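[kusow-users] Right gripper closes late after stop/release, left arm OK

From: Jaxon Zacharias
Date: Tuesday, January 8, 2019
To: kusow-users

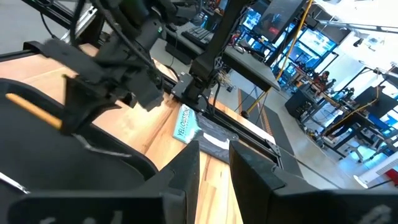 Replying to Tyson's questions inline. Short version for people who only follow the subject line: the fault is reproducible, it is on the right arm only, and I no longer think it is mechanical. Please don't swap any more finger blocks until you have read to the bottom.

Tyson Gagnon wrote:
> We had the same symptom at Griswood in March. After a protective
> stop the gripper came back enabled, reported "open", and then closed
> by itself on the first motion command. We put it down to a worn
> finger carriage and replaced the carriage. It has not come back, but
> we also updated the controller the same week, so I can't say which
> of the two fixed it.
>
> Questions:
> Does it close at full force or at the last commanded force?
> Is the stop released from the pendant or from the software?
> Have you looked at the cable where it passes the wrist?

Force: last commanded. I set the limit to 11 N, triggered a stop, released it, and the fingers closed at 11 N. Then I repeated it at 33 N and got 33 N. So the old command is being kept somewhere and replayed. A worn carriage would not do that. It might make the position reading wrong, but it would not remember a force value.

Release: both ways. From the pendant I get the fault on nearly every attempt. From the software I ran 100 stop/release cycles overnight with the fingers clear, and the log shows 21 unexpected closes. I have no explanation for the difference. The pendant release is slower, and my guess is that the longer delay lets the gripper driver time out and reconnect while the controller still holds its command buffer. That is a guess and I have not measured it.

Cable: checked, reseated, and swapped with the one from the left arm. The fault stayed on the right. The strain relief on ours was looser than I would like, and I have tightened it, with no change.

The two arms are not on the same driver build. The left is on the Trornodard driver that shipped with the cell. The right was rebuilt locally last year when we changed the wrist camera mount, and whoever did it left out the "clear on enable" option. The flag is off by default in the source tree, which seems a poor default for something that moves. Li's port has it on. I have not looked at any other fork.

Why it matters: the usual reason to release a stop on this bench is that an object has slipped or landed somewhere awkward, and the usual next step is to reach in and move it. With the gripper reporting "open", the interlock in our script allows that. Nothing in the status word tells you a close is pending. Our one incident was a pinched glove, no injury, and it has been written up.

What I am doing until there is a proper fix:

1. After any stop, gripper power off before a hand goes past the rail. Power off means the supply switch. Disabling it from the screen leaves the command in place.
2. On restart, send an explicit open at minimum force and wait for the acknowledgment before enabling the arm.
3. No pendant releases on the right arm.
4. Overnight runs on the left arm only.

Step 2 clears the stale command in every test so far, but I have only tried it with the software release. Do not treat it as a substitute for step 1.

Tyson, if you still have the old carriage, could you put it back on with the new controller version and run the stop/release loop? If it stays clean, that clears the carriage. I would also like to know which driver build you were on before the update. The version string is printed in the first lines of the startup log, ahead of the joint table.

I have the right arm scheduled for a rebuild with the flag on and will rerun the same loop before it goes back into use. Logs from the overnight run are available off-list. They are too large for the archive.

Jaxon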